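Surnonel College News

Robotics Club moves to two-arm handling

The Surnonel College Robotics Club has begun the second part of its annual project, in which students prepare a pair of robot arms to handle an ordinary bottle of drinking water. The project is led by Marlene Frerichs of the Department of Engineering, with Shufen Tian as student coordinator. It is open to all students who have completed the workshop safety course, whatever their subject.

Members spent the first part of the project on single-arm tasks such as lifting, turning and placing. The present task asks more of them. Two grippers must work on the same bottle – one holding the body, the other attending to the screw cap – and each arm must allow for the position of its partner. A small error in the angle of approach is enough to press a finger against the side of the cap.

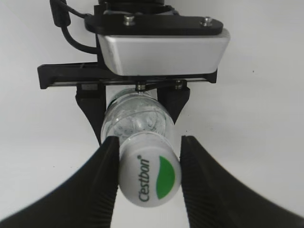 Students work in two groups, named Mader and Reinholz after the college's former workshop buildings. The Mader group is responsible for the movement of the arms and the Reinholz group for the records. Each attempt is logged with a short written note on the grip, the speed and the result. The club's log now holds 3,961 entries, of which 564 concern the cap alone. Ms Frerichs has asked that unsuccessful attempts be described as fully as successful ones, and the groups have kept to this with care.

The arms may only be run when two trained members are present. Students are reminded that bottles must be wiped before they are brought to the table, and that no other drinks are allowed in the room. Bookings for the arms are made through the club's page and close at noon on the day before each session.

"The students expected the grip to be the hard part," Ms Frerichs said. "Most of their time has gone on agreeing where each arm should wait while the other one moves." 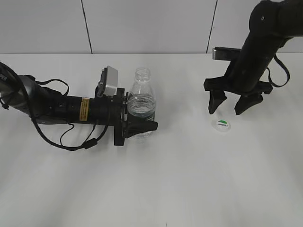 Do new members need to know how to write programs?

Members with no experience are placed with a partner for their first term and begin by keeping the log. An introductory course in programming is offered every Friday at lunchtime, and places are free of charge.

The club will present its work at the college open afternoon in July, where the hall has seating for 200 visitors. A printed guide to the project, prepared by Ms Tian and the Reinholz group, will be available on the day. Students wishing to join should leave their name at the department office in Room 115.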